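Sorting the pretend-food shelf (quick version)

Did this in one evening in March, you can too. Written fast, sorry.

What you need
A shallow tray, any color
A small drawer box, or a couple if you have them
One big empty table
Trash bag

Step 1. Dump it all out. Everything. Play kitchen, toy bin, under the couch. Ours was 61 pieces once the doubles were gone, felt like 1,000.

Step 2. Pull the foam stuff first. Foam gets squashed under wood and stays squashed. Check for bite marks and torn bits. Crumbly = trash bag. Lumpy is fine, kids dont care.

Step 3. Wipe. Damp cloth, drop of dish soap, wring it out hard. No soaking the foam, it takes forever to dry. Wood gets a barely damp cloth and then a dry one right after.

Step 4. Split by size, not by food type. I tried fruit / veggies / dinner for months. Fell apart every time. Vitória Coelho from our playgroup told me to go by size and it stuck.

Big chunky pieces: stand them up on the table or shelf
Medium: tray
Little bits (coins, peas, fake shrimp): drawer

Step 5. Set the table up for play. Tray in front, where small hands reach first. Big pieces behind it. Drawer box off to one side with the knob facing the kid, otherwise they spin the whole thing around and it ends up on teh floor.

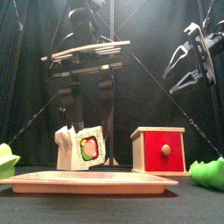
Sushi standing up behind the tray, red drawer box on the right.

Step 6. Show them once. Open drawer, put one thing in, close drawer. Then let them do it. Don't fix it while they're still playing.

Step 7. Cleanup is the same steps backwards. Little bits in the drawer, medium on the tray, big ones last. Takes us 4 minutes on a good day.

Couple extras
Drawer sticking? Rub a candle stub along the runners.
Tray sliding around? Square of shelf liner underneath.
Too much out at once? Put half in a closet and swap next month. Geum-ok Son does this with her twins and says they treat the old stuff like its new.

Will add the dress-up bin when I get to it.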